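3.2 Daily setup and care of the Clerkwood cell

We were delighted by how little upkeep the robot needed once its setup routine settled down. Each morning Gyula Fodor homed both arms, ran 40 open-close cycles per gripper, and checked the finger joints for play. Worn pads were swapped after 1,000 grasps, a job of 13 minutes at best!

Figure 4 shows both grippers held out over the carpet, with the shoe rack against the wall.
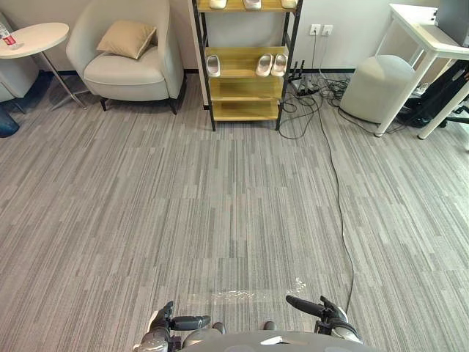 Figure 4. Head camera view of the cell, with clear tape on the carpet between the grippers.

3.3 Gripper calibration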